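Randomised textures in the Budis simulator: frequently asked questions

Maintained by Kári Lykkegaard. Last update 2025-01-21.

What is the method?
We train a two-arm manipulation policy only in simulation, and we change the surface textures between episodes. The shapes of the room and of the robot stay the same. The idea is that the policy learns to look at geometry and does not depend on colour.

Why do the walls look so strange?
The textures are taken from a set of 700 images, many of them ordinary landscape pictures. They are placed on the surfaces without respect for the correct scale, so they often stretch into long bands.
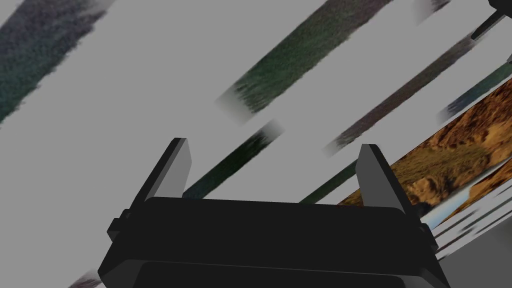 Wrist view, gripper open, with streaked textures behind it.

Is the gripper also randomised?
No. We tried this in November and the training became unstable, so the robot keeps its own materials in the current version.

How often do the textures change?
Every six episodes. Changing them in each episode gave no better result in our tests, and it made the loading slower.

Does the policy see both arms?
Yes. Besides the wrist views it receives a view from the body of the robot, where both grippers can be seen when they reach forward. Narrow corners are included on purpose – the arms have little space there and the walls fill most of the view.

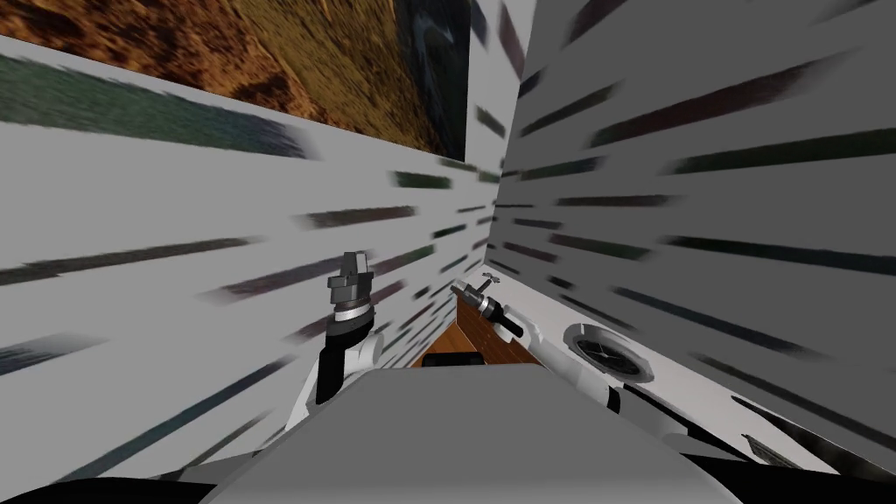 Render: Budis simulator / Govberg

Some furniture keeps a wood texture. Is this a mistake?
No, each object has a chance of 30 per cent to keep its original material.

Which baseline do you compare with?
The Eleck policy, trained with fixed textures and the same number of episodes. Both are tested in six rooms that were not used for training.

Can I use my own images?
Yes. Put them in the texture folder and start the Huỳnh loader again – it does not notice new files while it is running.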